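Simulated grasping trials: frequently asked questions

Who do the rules apply to?
Anyone submitting a run to the Gredora shared results page, including guest teams.

Do I need to check the gripper before adding objects?
Yes. Load it on its own first and look at both fingers from the wrist view. They should stand upright and mirror each other.

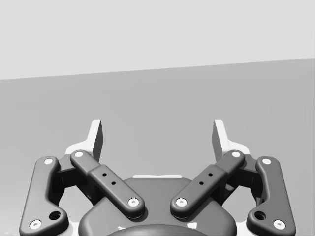

Save the settings once you are happy with them and leave them alone for the whole set. A set is 360 runs. If you change anything part way through, start again.

Which objects can I use?
Only those on the Nestine list — mostly groceries such as tins and boxes. Name the target in your run notes.
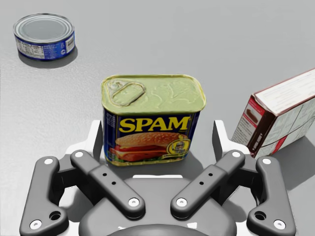

Wrist view with a SPAM can between the fingers, a tuna can and a cracker box further out.

Can I leave out failed runs?
No. Report every run, failed or not. You may repeat a set up to four times, but all of them go in.

Who answers questions about scoring?
Write to Zlata Demchenko and quote your set number. Replies go out on Tuesday.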